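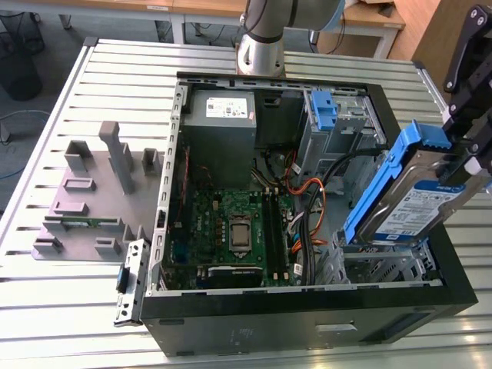
4.2 Installing memory

Applies to Nirach desktop units.

1. Shut down the unit and unplug the power cord. Wait 20 seconds.
2. Remove the side panel.
3. Open the latches at both ends of the slot.
4. Line up the notch in the module with the key in the slot. Press down until the latches close.

CAUTION: Do not touch the gold contacts.
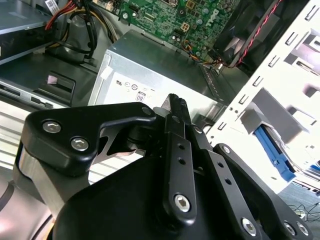
Figure 4-2. Inside the open case.

5. Refit the side panel and start the unit.

Note: If 8 beeps sound at startup, reseat the module and repeat step 5.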